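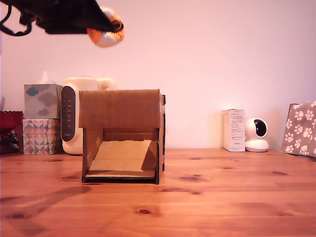
Kalogeropoulos Fund: Community Heritage Stream
Progress report no. 2, January 2024
Project: Voices of the Oter Valley (oral history and recipe archive)
Prepared for: Dragica Nikolaidis, Grants Officer

Hi Dragica,

Thanks for the extra week to get this in. I know the form has boxes for everything, but you said last time that you'd prefer it in plain words, so I've taken you at yours and put the budget sheet in a separate attachment.

Where we're up to

The interviews are going really well, better than I'd dared to hope when I wrote the application (I was a bit gloomy that week, you may remember). We've now sat down with people from the old dairy families, the cannery, the railway camp and both of the Greek bakeries, and nearly everyone has sent us on to a cousin or a neighbour. The cannery women are the best talkers by a mile. One of them did a whole hour on the whistle that marked the end of a shift, and what everyone did in the ten minutes after it, and I'd happily have stayed for another.

The recipe side has grown more than planned. People say they've got nothing for us and then come back from the kitchen with a biscuit tin full of cards! We've scanned 3,611 items so far, counting cards, clippings, handwritten notebooks and the backs of envelopes. Plenty are doubles (the valley made an awful lot of lemon slice), but we're keeping them all for now, as the changes people wrote in the margins are half the fun. Somebody's mum crossed out "butter" and wrote "whatever there is", and you could build a whole exhibit on that.

What's behind

Transcribing, mostly. Shinji Hoshino has been doing a wonderful job with it but he's one person on two days a week, and the older recordings from the Cilier hall are hard going with the urn hissing all the way through. We have 3 interviews where I think we'll need to go back and ask again, and I've already rung the families, who were lovely about it. I'd rather do that than guess at the names of people's grandparents.

Translation is slower too. We budgeted for modern Greek and Croatian and then met several speakers who slip into village dialect as soon as they get to a good bit. Shinji's idea is to leave those parts in the original with a short note and go through them with the families in autumn. I like it, and it doesn't cost anything extra.

I also have to own up to the website. We said it would be live in December and it isn't. The layout is finished and the search works, but I wasn't happy with the way it showed permissions. Some people have said yes to the recording and no to the photo, or yes to the recipe so long as their sister's name comes off it, and the first version couldn't handle that. It can now. I'm just checking each entry by hand before we open it up.

Storage and the Oson room

The shire has let us have the back room at Oson for another year at the same rent, a huge weight off my mind. We've moved the paper collection to the inside wall, away from the window, and the donated originals are going into proper acid-free folders as we can afford them. Ordinary cardboard is fine for a trip in the car but I don't want anyone's notebooks living in it through a summer.
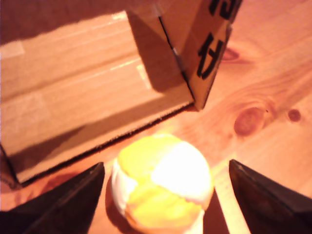

Plain cardboard and packing tape: good for carting, no good for keeping.

Money

We're under on travel, thanks to people coming to us, and over on scanning supplies and folders. With your okay I'd like to shift the leftover travel money across to folders and use the rest for some more of Shinji's hours. The figures are in the attachment, on the second tab. If that needs a formal variation, send me the form and I'll do it the same day, promise.

What's next

Before the next report I want to have the repeat interviews done, the site open, and a first go at the travelling display. The library is keen to host it, and so is the bowls club, who have also offered to do a supper using the recipes. I've said yes to the supper before checking whether we're covered for it, so could you let me know if food at an event falls under the grant's insurance or ours?

You'd be very welcome to come out and see it all. Give me a ring first and I'll make sure one of the cannery ladies is in.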